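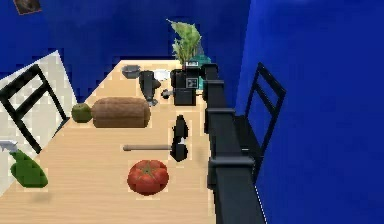
Besuch bei Mastance: Wie eine Greifzelle zu ihrem digitalen Doppel kommt

Der Rundgang begann um 13 Uhr im Simulationsraum und endete an der realen Zelle im Untergeschoss. Eingeladen hatte Mastance, ein Integrator für kleine Roboterzellen. Vorgestellt wurde die Zelle Ren: ein einzelner Arm mit Zweifingergreifer an einem Tisch, dazu die Simulation, in der neue Greifabläufe zuerst gefahren werden. Mich interessierte vor allem, wie die beiden Seiten über Monate deckungsgleich gehalten werden. In Prospekten kommt das selten vor.

Durch den ersten Teil führte Jingyi Yao, zuständig für die Szenen. Die virtuelle Umgebung ist als Küche mit Holztisch und blauen Wänden angelegt. Auf dem Tisch liegen Lebensmittel wie Tomate, Brot und Apfel, hinten stehen eine Kaffeemaschine und Schüsseln. Für jedes Objekt sind zwei Netze hinterlegt: ein feines für die Darstellung und ein grobes für die Kollisionsrechnung. Beim Apfel ist das unkritisch. Beim Brotlaib war das grobe Netz anfangs zu kantig, der Kontaktpunkt sprang zwischen zwei Flächen, und der Greifer zitterte beim Schließen. Yao hat die Hülle neu zerlegt und die Kontaktsteifigkeit gesenkt. Seither wird jedes neue Objekt einem Falltest unterzogen, bevor es in die Bibliothek kommt: aus geringer Höhe fallen lassen, ausschwingen lassen, Restgeschwindigkeit prüfen.

Die Physik rechnet mit 500 Hz, die Bildausgabe läuft mit 30 Bildern pro Sekunde. Beide Takte sind entkoppelt. Wird die Grafikkarte knapp, fallen Bilder aus, die Regelung läuft weiter. Früher war das anders, und die Protokolle aus dieser Zeit sind laut Yao für Vergleiche unbrauchbar. Sie werden trotzdem aufbewahrt.

Aufschlussreich war der Blick in die Konfigurationsdatei des Arms. Gelenkgrenzen, Reibwerte und Werkzeugmittelpunkt stehen dort mit Änderungsvermerk und Kürzel. Der Werkzeugmittelpunkt wird nie von Hand in der Simulation angepasst. Er kommt ausschließlich aus der Vermessung der realen Zelle. Weicht das Verhalten danach noch ab, liegt der Fehler entweder in der Tischlage oder in der Reibung, und beides wird getrennt gesucht.

Ein Stockwerk tiefer übernahm Jianguo Wei. Die reale Zelle steht auf einem verschweißten Rahmen, der mit dem Boden verdübelt ist. Wei zeigte den Ablauf der Vermessung: Greiferfinger abnehmen, Messspitze einsetzen, fünf Punkte auf der Referenzplatte anfahren, jeden Punkt aus mindestens zwei Armstellungen. Das Auswerteskript stammt von Sterbridge und schreibt das Ergebnis direkt in dieselbe Datei, die wir oben gesehen hatten. Liegt ein Punkt außerhalb der Toleranz, verweigert es den Eintrag, und die Messung wird komplett wiederholt. Einzelne Punkte nachzumessen ist nicht vorgesehen. Wei hält das für übertrieben, hält sich aber daran.

Zur Pflege der Mechanik einige Notizen, ungeordnet:

Die Fingerbeläge werden nach Sichtprüfung getauscht, eine feste Standzeit gibt es nicht. Nach jedem Tausch ist die Nullstellung des Greifers neu zu setzen.

Das Kabelpaket wird am zweiten Gelenk mit einer Klettschelle geführt. Kabelbinder sind dort untersagt, sie hatten den Mantel eingeschnitten.

Die Schrauben am Flansch tragen eine Farbmarkierung. Ist der Strich versetzt, wird nachgezogen und neu vermessen.

Gereinigt wird mit trockenem, fusselfreiem Tuch. Lösemittel kommt nicht an die Gelenkdichtungen.

Danach führte Wei eine Störung vor, die im April zwei Tage gekostet hatte. Der reale Arm setzte Gegenstände regelmäßig zu tief ab, die Simulation zeigte nichts. Verdächtigt wurde zuerst die Nutzlastangabe. Ursache war eine Zwischenplatte von Mukeletti, die beim Umbau am Flansch ergänzt, im Modell aber nicht nachgetragen worden war. Die Vermessung war vor dem Umbau erfolgt. Als Folge enthält der Laufzettel jetzt ein Feld für mechanische Änderungen, und ohne Unterschrift in diesem Feld gibt die Steuerung den Automatikbetrieb nicht frei.

In der Fragerunde wollte ein Teilnehmer wissen, wie Flüssigkeiten behandelt werden. Antwort Yao: gar nicht, Gefäße gelten in der Simulation als leer. Auf die Frage nach dem Aufwand für eine zweite Zelle gleicher Bauart verwies sie auf die Vermessung. Die Szenen ließen sich kopieren, die Kalibrierdaten nicht.

Offen blieb für mich die Reibung zwischen Fingerbelag und Objekt. Die Werte in der Datei sind Schätzungen aus Zugversuchen mit neuen Belägen, der Verschleiß geht nicht ein. Wei führt dazu eine Messreihe, Ergebnisse wollte er noch nicht zeigen. Die Unterlagen zum Vermessungsablauf gab es am Ausgang auf Papier.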